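We use cookies to improve your visit. By continuing to browse you accept our cookie policy. Accept | Settings

Khoury Valley Volleyball Conference

The Khoury Valley Volleyball Conference is a girls' high school volleyball league made up of public schools in the Khoury Valley. It plays a fall season that opens in late August and ends with a conference tournament in October. The conference is split into two divisions, North and South, and its teams also enter the state playoffs by district.

Format

Each school plays every team in its own division twice, home and away, and every team in the other division once. Matches are best of five sets. The first four sets are played to 25 points and the fifth to 15, with a two-point margin required in all sets. Junior varsity matches are best of three and are played before the varsity match on the same court.

Standings are kept by match record. Ties are broken by head-to-head result, then by sets lost, then by point difference in division matches. A coin toss is listed in the bylaws as the last tiebreaker and has been used once, to decide the second seed in the South.

Tournament

The conference tournament is held over two days at the Morkik Fieldhouse, which has 2123 seats. The top four teams from each division qualify. First-round matches pair the first seed of one division with the fourth seed of the other, and the second with the third. Losing teams move to a consolation bracket, which is played on the auxiliary court.

Faltau High School holds the record for tournament titles. Its longest winning streak in conference play reached 83 matches and ended in a five-set loss to Caretti High School in a division match. Caretti went on to win the tournament that year as the third seed in the South.

Rosters and substitutions

A varsity roster may list up to 19 players, including one libero per set. Players may appear for both junior varsity and varsity on the same night but may not exceed five sets in total. Rosters are exchanged before warm-ups, and a player left off the sheet may be added only with a penalty point.
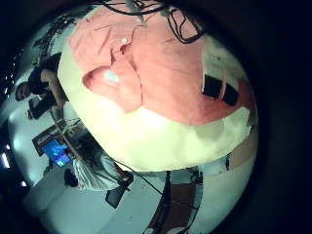
A longtime Caretti supporter told the league newsletter that the five-set limit hurts small schools most, as a setter who plays three junior varsity sets has only two left for the varsity match. The supporter wanted the limit raised to six. The rule was reviewed at the spring meeting of March 4, 2022, and left unchanged.

Records

The conference record for kills in a single match is 24 in three sets and is held by a Faltau outside hitter. Records for three-set, four-set and five-set matches are listed separately. Tournament matches count toward individual records but not toward division standings.

See also: Khoury Valley Softball Conference; Morkik Fieldhouse

Contact | Copyright Khoury Valley Sports Reference | Back to top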